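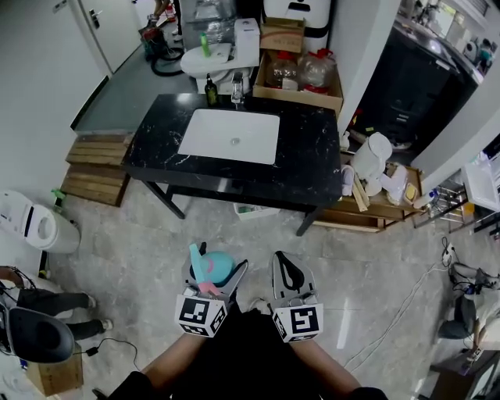
One student wrote after the last session that a trap under a sink seemed like wasted pipe, and asked why the drain could not run straight down into the wall. The answer takes up most of this handout.

Unit 2: Traps and Vents

The trap is the bend below the drain. It holds a plug of water after the basin empties. The plug blocks sewer gas and lets waste water pass. A straight pipe has no plug.

Ways a trap loses its seal
Siphoning: a full pipe pulls the plug along behind it.
Evaporation: common in guest baths and floor drains that sit unused. The Edet house, covered in December, had this problem in the basement.
Back pressure: air pushed up from below forces water out into the bowl.

Vents
A vent lets air in behind the moving water, so the pressure on both sides of the trap stays close to even. Slow drains and gurgling often point to a blocked vent. Check the roof opening for leaves and nests before opening any walls.

For next time
Read the Callel packet up to the section on wet vents. Sketch the drain line for one sink at home, from the basin to the wall, and mark the trap. If the pipes are boxed in, use the Porar drawing. Problem set 2 is worth 20 points.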